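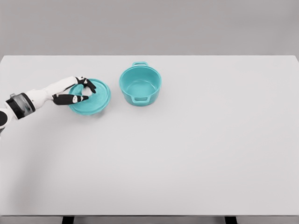
Members planning the group shirt order for the January park trip are asked to settle the vinyl question before anything is cut. The order stands at 77 shirts, adult and child sizes together, and the proposal from the design subgroup is a single-color castle outline on white cotton. Three colors remain under consideration: navy, coral, and a teal close to that of the round lid shown with this post. Please state a preference and, where possible, a reason. Comments on pressing method are also welcome, as the shirts will be divided among several households.
Posted by: OKravets_Moderator

Reply from cabello_press
I support teal. Navy was used for the last two trips and the older shirts are still being worn, so the groups would be hard to tell apart in photographs. I would also ask that we buy all of the vinyl from one supplier. Trila and Mestari both sell a color they call teal, and the two do not match when placed side by side.
Fulgencio Cabello

Reply from SavchukS
I must disagree on the color. A light design on a white shirt loses its fine lines at a distance, and the castle outline has a good many fine lines. Navy is the safer choice. If members want something new, the design could be changed instead - a thicker outline, or the family name across the back.

Reply from cabello_press
The teal under discussion is not pale. I will bring a pressed sample to the next craft evening so that members may judge for themselves.

Reply from elifnaz_b
I have no strong view on color. I do wish to raise the matter of washing. On the previous order, several of the children's shirts began to lift at the corners of the lettering. In my household the cause was too little pressure at the collar seam. A small pressing pillow inside the shirt corrected this. May we add it to the written instructions?

Reply from OKravets_Moderator
Yes, it will be added. Members using a Turunen hand press should also note that its plate is smaller than the design, and two overlapping presses will be required. Please let the shirt cool before moving the carrier sheet.

Reply from ipalamarchuk
Is iron-on transfer paper ruled out entirely? It would allow a full-color picture, and not every household owns a press.

Reply from SavchukS
It was ruled out for the last order and I would keep it that way. The background film yellowed on mine.

Reply from ipalamarchuk
Mine did not, but I accept the decision. In that case I withdraw the suggestion and vote for teal.

Reply from OKravets_Moderator
Noted. Voting remains open until the craft evening. Sizes may still be changed by private message until that time.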